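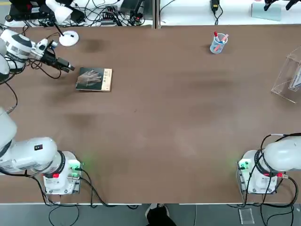 Teaching by the hand

At Satbridge, the people who teach the robots do not write code. They sit, they hold, they move, and the machine remembers.

April 23, 2018

The first thing a new operator learns at Satbridge is to be slow. It is harder than it sounds. A person who wants to move a pen from the table into a cup does it in one second and thinks of something else in the meantime. When the same person must do it through a pair of robot arms, every small habit of the hand becomes a decision. From which side do I come? When do I close the fingers? How high must I lift so that nothing falls?

I spent two days in the company's workshop in Erholm, on the second floor of an old printing house by the canal. I came with the idea that robots are programmed. In this room they are mostly shown.

The table where I spent most of my time is brown and full of smudges. Two white arms are fixed at its front edge, one left and one right, each beside its own white controller box. The left one ends in a black gripper with two fingers. Between them are things from an ordinary desk: a closed book with a dark cover, a clear pen cup with a red-capped marker and a pink pen in it, a desk lamp with a round base. On the white table behind, the cables and power strips have won the war against order many months ago.

The task of the week was called "tidy desk." In the company's list it has many smaller parts, such as putting a pen back in its cup or pushing a book so that it lies straight. Each part is shown again and again, by different people, with the objects in different places. One complete showing is called a demonstration, and the team had 1,316 of them on the day I arrived. For the pen alone there were 285.

Two ways to hold a robot

There are two methods, and the operators have strong opinions about both.

In the first one you take the arm itself. The motors are made soft, you put your hand around the wrist of the robot and you lead it, as you would lead a child's hand over the paper. The joints record where they are at each moment. It feels natural from the first minute. The problem is that your own body is in the way. You lean over the table, your sleeve covers the book, and you cannot easily lead two arms if the two must do different things.

In the second one you stay away from the arms and drive them from a distance. Satbridge uses a system named Jia, which was built in the house. You sit at a station behind a low wall and hold two handles. When your right hand turns, the right gripper turns. You look at a screen, so you see only what the robot will later see, and the operators agree that this is the big advantage. If you cannot find the pen on the screen, the robot will not find it either, and it would be unfair to show it a movement that depends on something it cannot know.

I tried both. With my hand on the arm I was proud after ten minutes. With the handles I was ashamed for a whole morning. I closed the fingers too early and I closed them too late. I pushed the cup when I wanted to reach over it. The screen gives you no good feeling for depth, and the handles do not tell you how hard you press. One of the operators advised me to stop looking at the gripper and to look at the object instead. After this it went better, though I would not call it good.

What is kept and what is thrown away

At the end of each session the operator goes through the recordings and marks them. I expected that only the perfect ones are kept, but the rule is more interesting. A demonstration where the pen slips and the operator calmly goes back to pick it up again is welcome. The robot will also make this mistake one day and it must have seen a way out. What they throw away is hesitation. If the arm hangs in the air for a long time while a person thinks, the robot learns to hang in the air.

A session takes 60 minutes and then a break is required. In February the team tried longer ones, and the quality went down in a way that could be seen in the recordings. The movements became wide and lazy. People started to put the book down a little crooked and to accept it.

There are also differences of character. Some operators come to an object from above, some from the side. One rotates the wrist always a little before the grip, and was surprised to hear it. The engineers were afraid at first that these personal styles would confuse the learning. Now they try to have enough of each, and the schedule on the wall is made so that no task belongs to one person.

The customer in the room next door

The first buyer of this work is Gotell, a firm that cleans and prepares rented offices. It does not want a robot that can do everything. It wants one that can bring a desk back to how it was before the last user sat there. The first trial will be in one building, after working hours, with an operator who can take over through Jia when the robot stops and does not know how to continue. Each time this happens, the help will be recorded too and sent back to Erholm.

I asked in the workshop if it is not a strange job, to repeat the same small movement the whole day. The answer was that it is less boring than you think, for you begin to notice your own hands. I believe it. In the evening, in my hotel, I put a pen into a glass and did it three times more, only to see from which side I come.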